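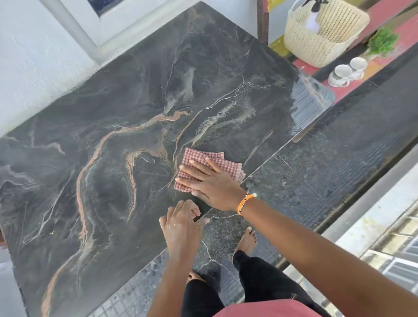 The Darkar Surface Arm is a bench-height robot arm for wiping, drying and buffing flat stone, sold by Lilley as a complete station or as separate parts. Most of our buyers come to it from hand finishing, and the hand method is the right place to start a budget. A large slab gets one hand spread over a folded cloth, with pressure coming from the whole palm. The arm uses a flat pad holder in place of the palm, and a standard folded cloth clips to it. You do not need special pads to begin with.

Buy for the largest slab you handle in a normal week. The base model reaches 100 cm from the center of its mount. If your slabs are longer than that on both sides of the mount, order the Kondex rail, which carries the arm along one edge of the bench. The rail adds to the price and to the floor space, and it has to be bolted down. Measure the room with the slab in place, including any steps, railings or ledges close to the work.

What is in the station
Arm and controller
Pad holder with force sensor
Tzanetos spray head, hose and refill bottle
Stop button on a 3 m cable
Wall bracket for the controller
Printed setup guide

The spray head is the part buyers ask to leave out, and you can. If someone is going to stay at the bench with a trigger bottle anyway, the arm will pause between passes and wait for a button press. Shops that work this way save the cost of the head and the hose, and it can be fitted later without sending the arm back.
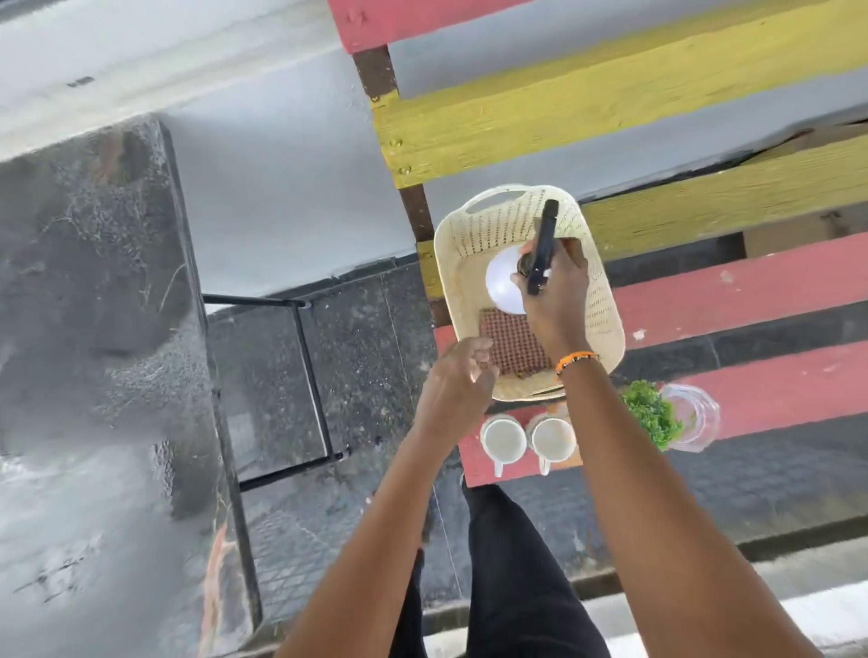 Storage should go into the plan as well. Cloths, bottles and small tools need a fixed place outside the reach of the arm - a shelf or side bench is fine. Mark the reach on the floor with tape before you decide where anything else goes. The arm will not fetch its own cloths. A person changes them, and the controller keeps a count so you can set a reminder. We ship with the reminder set at 100 passes, but dusty work needs a lower number.

Power and site
One grounded outlet on its own circuit. The controller must be mounted off the floor and away from spray. Outdoor use is possible under a roof, but the warranty does not cover rain.

Costs to allow for
Besides the station itself, allow for delivery, one day of setup and a yearly check of the force sensor. Cloths and cleaning fluid are the only regular supplies. Training is included for up to 11 people at one site. The rail has its own yearly check - book both together and you pay for one visit.

Lead time is quoted with each order. Orders placed in June are now shipping. Send us the slab size, the bench height and a sketch of the room, and we will return a written quote with and without the rail.

Page updated Wednesday, July 15, 2020

11 shares
0 comments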